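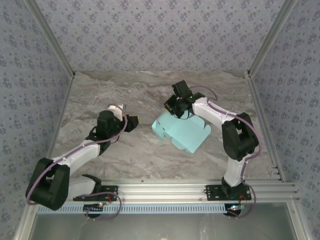
Attached: fixed camera view, right arm holding the box blank, left gripper open

Ticket 927 – Saditz cell, box folding set
Status: open, waiting on a second opinion
Opened: Mon 15 February

Hello all, and sorry in advance for the length of this one. We're collecting folding examples for the Pant model and the recordings from the right arm keep coming back from the checker marked "gripper jump". It doesn't stop us working, but 30 of the 264 episodes so far have been thrown out for it, which is a shame when the folding itself looks perfectly good on the video.

What happens: the operator picks up the turquoise blank with the right arm, brings it to the middle of the table and starts to bring the left arm in for the flap. Somewhere in that stretch the logged gripper value on the right drops to zero for a moment and comes straight back. The blank doesn't fall. The left arm's log is clean every time.

Tried so far:
Restarted the recorder and both arms. Same.
Recalibrated the right gripper, fully open to fully closed, twice over. It behaved for 6 episodes and I got rather hopeful, then it was back.
Pushed in the connectors on the board under the right base. All felt snug, lights on as usual.
Ran the arm with no blank, same path. No jumps at all, though I only did a short run before lunch.

My own hunch is the purple cable on the right. It arcs over the top of the wrist and then loops out to the side, and I wonder if it gets a tug when the wrist turns with a blank in the jaws – the left one is routed differently along the links. I haven't moved it yet, as I'd like the camera view to stay the same until the current batch is finished.

Update, later in the day: Jarnedard support asked for the raw log, sent. They also want to know which Drorken release the recorder is on. It's the October one.

Could someone tell me whether the rejected episodes can be patched, or should we simply record them again?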